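Threads > Health > Zeeshan Jafri
Latest Replies Media Likes
September 2025 · Zeeshan Jafri

Right, a little thread on whooping cough, as my inbox is full of it after Mirani's parents' evening. I'm a community nurse, I do the jabs, I'm nobody's professor. 1/

It starts off looking like a plain cold. Runny nose, bit of a cough, maybe a slight temperature. That's the annoying part, as it's very catching at that stage and hardly anyone thinks to ring the surgery. 2/

Then a week or so later come the coughing fits. They can go on for minutes and they're worse at night. Not everyone gets the "whoop" (adults often don't, and little babies may just stop breathing for a moment, so please don't sit waiting for the noise). 3/

We've had 16 calls at the Tosuvville clinic so far this month asking if it's "that cough". Three of them turned out to be grandparents who'd been hacking away for weeks and blaming the dust!! 4/

If you're pregnant, ask your midwife about the vaccine. It passes protection on to the baby before they're old enough for their own jabs. Danish Tanoli runs our Wednesday drop-in and he'll happily talk it through, no appointment. 5/

Someone asked about antibiotics. They mostly help stop you passing it on, and they work best early. They won't do much for the cough itself if you've had it for weeks, sorry. I know it's miserable. 6/

And yes you can get it again, even if you had it as a child or had all your jabs. Protection wears off. Vikas Saxena on our team had it twice and still sounds cross about it. 7/
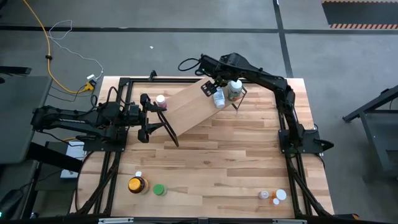
Two arms, one table, and a little pink bottle with a white cap.

School question: keep them off until 48 hours after starting antibiotics, or three weeks from when the coughing fits began if they're not taking any. Our leaflet's at the front desk, ask for the green one. 8/

Baby under 6 months with a bad cough, ring your GP the same day. Anyone going blue or grey, or struggling to breathe, that's 999, don't message me on here. Back tomorrow for the shingles questions, I've got 19 of them saved up. 9/9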